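Modeter Bench Cell 725
Dual-arm workstation for light handling tasks

The 725 is supplied by Wokwood as a complete cell: two arms, rail frame, bench top and control unit. It is intended for slow handling of soft goods and small packs. The cell ships without guarding. The buyer is responsible for a risk assessment of the finished installation, including any tool or fixture added later. 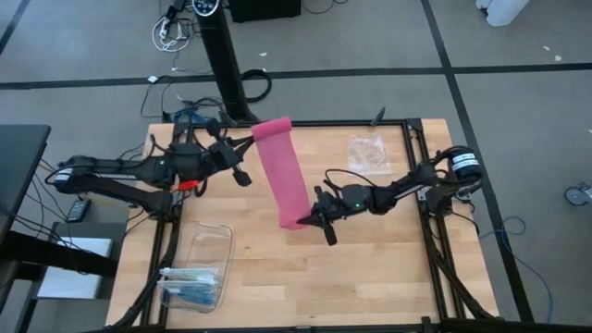

Two-arm handling of a roll of pink bandage-like material.

Good practice for shared handling
Set the grip force on each arm before setting the pull between them. When both grippers hold the same item, a stop on one arm must stop the other. Grippers must hold position on a stop and release only on operator command. Mark the reach of both arms on the floor and keep cables outside the walking route.

Check the emergency stop every 500 operating hours and after any move of the cell. Record the result in the Biletti log sheet supplied.

Order no. 1253. Frame spares are listed under Bahrami Rail Parts.
Page revised Dec 15, 2023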